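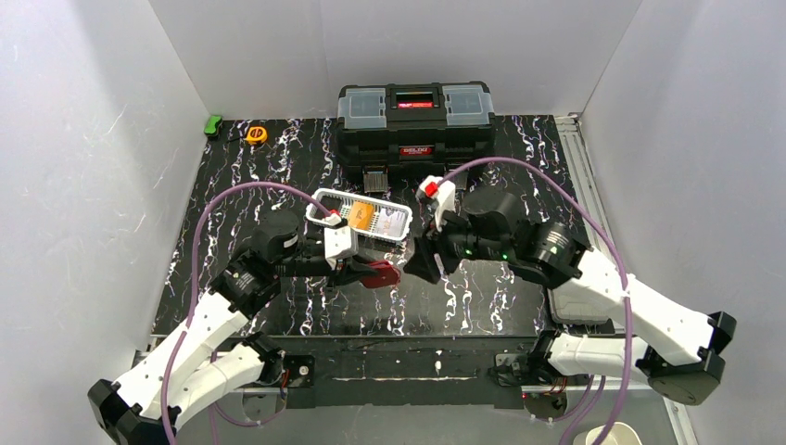
A reader going by Itby wrote in after my last post to say that the whole question was settled years ago: washing machines do the washing, dishwashers do the dishes, and whatever is left over is so fiddly that a person will always be quicker. Why bother teaching an arm to put things away?

I love this comment, partly since I half agree with it! The washing machine is the best household robot ever built and it doesn't have a single finger. But look at what it leaves you with. Somebody still carries the clothes to it, turns the socks the right way out, and puts everything in drawers afterward. The machine took the one big dull job in the middle and left us all the small ones on either side, and the small ones are what I spend my Saturdays on.

Tidying a workbench is my favorite test for this, and I'd take it over folding shirts any day. A toolbox, a tape measure, a basket with little packets in it - every one of those wants to be held differently. The tape measure is chunky and forgiving. A packet is flat and slippery and slumps when you pinch it. Then there are lids and latches, which I think people underrate badly. Try opening a toolbox with two fingers on each hand and no feeling in any of them. I did try, with kitchen tongs, and it took me 948 seconds to get a box open, put two things in it and close it again. My best time with my own hands is so short I didn't bother writing it down.

So, can they do it yet? My answer for January is "some of it, slowly, on a good day," and I mean that as praise. Picking up a solid object from a clear surface and setting it somewhere else is in pretty good shape. Two arms help enormously, because one can hold the thing still while the other does the work, and anybody who has tried to zip a coat one-handed knows how much that matters. Where it still goes wrong is in the handoff from one small step to the next. An arm gets hold of the thing a little crooked, and then everything after that is a little crooked too. You or I would just roll it in our fingers without thinking.

Shiny surfaces are another headache I keep reading about. A glossy countertop looks great in a kitchen and throws back reflections that a camera can mistake for something real. Clear plastic is as bad. I have a lot of clear plastic in my garage, so I'm following this one closely.

The shop floor is a different story again. I spent a morning last year at Ratcombe, a small packing outfit where the parts come down the line the same way up every time, and the arm there was a joy to watch. Then a carton arrived with a crushed corner and the whole thing stopped and waited for a human to come over. She fixed it with her thumb. I asked whether that happened often and she said often enough that she keeps her coffee on that side of the room.

That's the gap I'd like to see close, and I think it will, though I'm not putting a date on it. The commenter may well be right that a person will be quicker for a long time. I don't mind slow! If it takes two hours to clear my bench while I'm asleep, I have lost nothing, as long as the tape measure is where I can find it in the morning.

Next up, in February, I want to write about drawers. Mine stick.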